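October 6, 2020 | By Vega Montes
2 min read

Prirkumetti Track: progress report to the Owen Fund

We have spent $3,372 so far, nearly all of it on stone, and I am not convinced it was the right thing to buy first. Hekimon delivered what we ordered. My doubt is about the order.

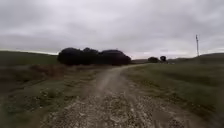
Their survey says the surface is "stable throughout." I walked the route with Dexter Gallagher and would not sign that sentence. Loose gravel still lies on the bends, and a wheelchair user would have a hard time with it.

The straight stretch is better, though grass is already creeping onto the stone. Hekimon's plan has one cut a year along the verges. I doubt one is enough.
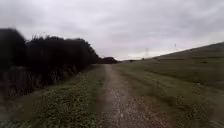 Dexter wants the hedge taken back before winter. I asked for a price and got two, 50 percent apart, with no explanation from either firm. Until somebody explains the gap I am holding that money.

The Emar counter at the gate logged around 200 passes last month. It counts a person twice if they come back the same way, so please don't quote it.

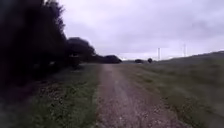
Drainage

No work has started. The drawings show a ditch on the field side, but the levels on them don't match the ones we took ourselves - and I would rather lose a month than dig it twice. Hekimon has promised corrected drawings in November. They promised them once before.

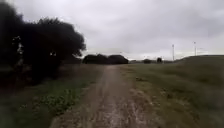
Bare earth section, no stone laid.

I am not asking for the second payment yet.

We use cookies to improve your visit. Accept | Manage settings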